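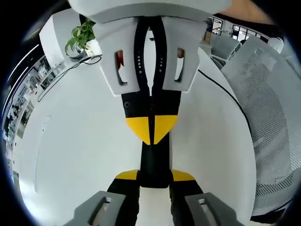
One customer asked me last week whether the Nikska slab would bring her better sleep, and I told her what I tell everybody: I sell stone, and I can speak for the weight of it. The sleep is between her and the stone!

So, the Nikska. It's a gray-green soapstone, mostly talc with some chlorite and a bit of magnesite running through it in pale threads. We cut it at Lundeck in two sizes, and I finish every piece by hand with mineral oil (two coats, a day apart, and a third if the piece is still thirsty). Straight off the saw it looks dusty and a little sad. Oil it and the green comes up dark, almost black in places, with the threads standing out like frost.

**Sizes and prices**

- Nikska Small, hand stone, flat on one side: $69
- Nikska Hearth, bench slab, polished top and rough edges: $495
- Nikska Hearth with the matching foot: $544

People who like the lore will tell you soapstone is a calming stone, good for letting go of old habits and for folks who worry at night. I've read a lot of that and I enjoy it, and my sister-in-law swears by hers. I keep my Small on the desk because it's heavy and smooth and it feels nice to hold while I'm on the phone.

**Before you order**

Soapstone is soft. You can scratch it with a fingernail if you try, and you'll certainly scratch it with keys. Light marks rub out with fine sandpaper and a dab of oil. Please don't put it through the dishwasher, and don't carve it without a proper mask and plenty of water, the dust is nasty stuff.

The threads are different on every slab. If you want a quiet one or a wild one, put it in the order notes and I'll dig through the rack for you. I can't match a piece you bought before we changed quarries, sorry, the old stone was browner.

The Hearth ships in a Rollness crate with the foot packed separately. Keep the crate until you've looked the slab over on all sides.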